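Workshop tips for a school robot club (from someone who doubts most of them)

I help run the bench at the Skendora after-school robot club, and every August I read the same advice online about getting kids ready for the sorting challenge. Buy this mat. Print that tray. Most of it is written by people selling mats and trays. What follows is the stuff we kept after trying it, with my grumbles left in.

1. Bolt the board down

Plenty of guides say double-sided tape is fine. We used tape for two seasons and spent both of them wondering why a program that ran at 3:00 missed everything by 4:00. A board only has to creep a little. Use bolts, and check them before each practice with a real wrench, because fingers lie.

2. Don't pay for a "competition surface"

Kavex sells a coated one, and a parent offered to buy it for us. I asked what it would fix and got no answer I could repeat. Plain light wood does the job. Wipe it with a barely damp cloth, let it dry flat, and skip the furniture polish – it leaves a slick film and the blocks skate.

Strong grain is the one thing I'd watch. A student was sure the camera was picking up a dark knot as a block, and I was sure it wasn't. Test it with a bare board before you argue.

3. Print the blocks in solid colors, one color per job

We use red, green, yellow and blue, and set them out loosely by color for a first run. Mixing shapes inside a color is worth the bother. If every red piece is a cylinder, you can't tell whether the program is reading color or shape, and neither can the kid who wrote it. Ours has a star next to the red cylinder for that reason.

Leave the ridges on top of the prints. I've seen people sand for an hour to get rid of them, and I couldn't find any difference in how the parts ran.

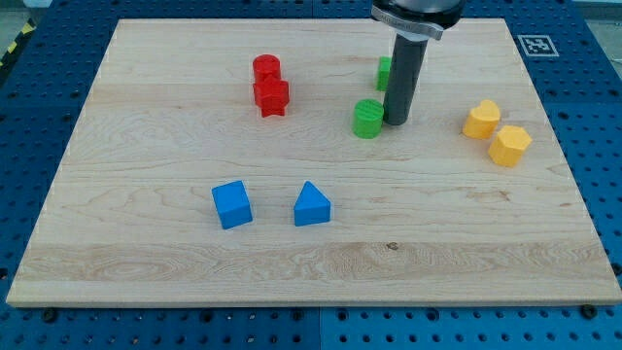

4. Leave more bare wood than you think

The rulebook in the Mellutska kit packs 11 pieces onto a board. Start with fewer and keep clear gaps between the groups. Crowded boards look impressive on parents' night and teach very little, as far as I can tell.

5. Go slow near the board

Drop to the lowest speed for the last 3 inches. Everyone skips this once.

6. Tape on the floor

I thought the yellow-and-black stuff was for show. I still half think so, but students do stop at it, so it stays. Replace it when the corners lift or somebody will trip.

7. Keep the printed marker flat

A curled marker gives bad readings. Ours goes in a folder between sessions. Laminating was a mistake for us – too much glare under the shop lights.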